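Search tickets Enter keyword or number

Ticket 3365
Site: Sirnville, second floor
Product: Punico arm, coffee task
Opened: 11/03/2026
Status: waiting for part

Problem
The arm stops with a force error when it goes to press the brew button on the coffee maker. It happened in 37 of 150 runs. In the other runs the press is good and the program continues. No person was near the arm at any of the stops.

What I tried
1. Restarted the controller and loaded the program again. Same error.
2. Reduced the approach speed. The stop comes later, but it still comes.
3. Read the log from Skalevum support. The wrist joint reports a jump in force before the tool reaches the programmed contact point. So I think the tool position is wrong, and the force limit should stay as it is. Please do not raise it.
4. Checked the tool offset in the Ghorbani calibration page. The saved length was for the old tip. I entered the new one and moved the arm by hand control to the approach point, with the tip close to the top right side of the machine.

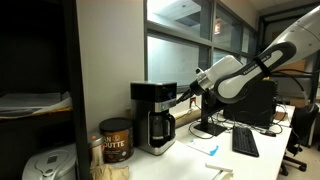

5. Ran 130 cycles with the new offset. Four stops, all with the same code. It is much better but I cannot close the ticket.

Next action
I ordered a new tip holder, as the present one has a little play when I turn it with my fingers. Until it is changed, the task must run only at reduced speed and with one person at the stop button.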